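Looking after the pads and pins on a hand-held gripper

Elba Gaete, Tilotside workshop notes

The pads wear first. Wipe the ribbed faces with a damp cloth after each session and let them dry with the jaws open. Dish soap is fine. Alcohol makes ours go shiny, and a shiny pad drops bracelets, watch straps and anything else smooth.

Change pads in pairs. A new one facing an old one closes crooked. I write the month on the back in marker, so the set I have on now says October.

For the pivot pins, use one drop of light oil on each and work the jaws open and shut until it stops showing at the edges. I do it every 1000 closes. At 2000 they start to squeak. Keep the oil off the pads.

If the jaws don't meet square:

Back off the linkage screws half a turn.
Close the jaws on a folded index card.
Tighten the screws a little at a time, going from one side to the other.
Pull the card. It should drag evenly along both pads.

Try it on real things before you put the tools away. I drop a few small items in a cardboard box and pick each one out, strap or string first.
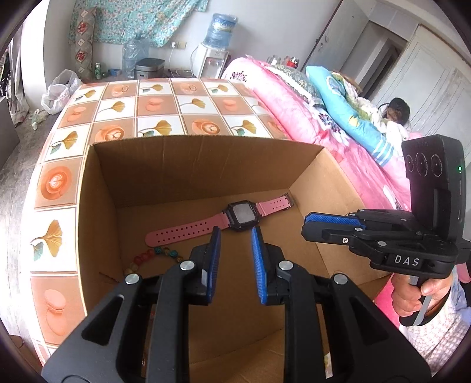
A strap that slides out usually means a dirty pad, so clean before you touch the screws again. Shake the box out too. Grit from the bottom gets into the ribs, and an old toothbrush is the quickest way to get it back out.

Spare pads live in a Pluster tub with the lid on, away from the window.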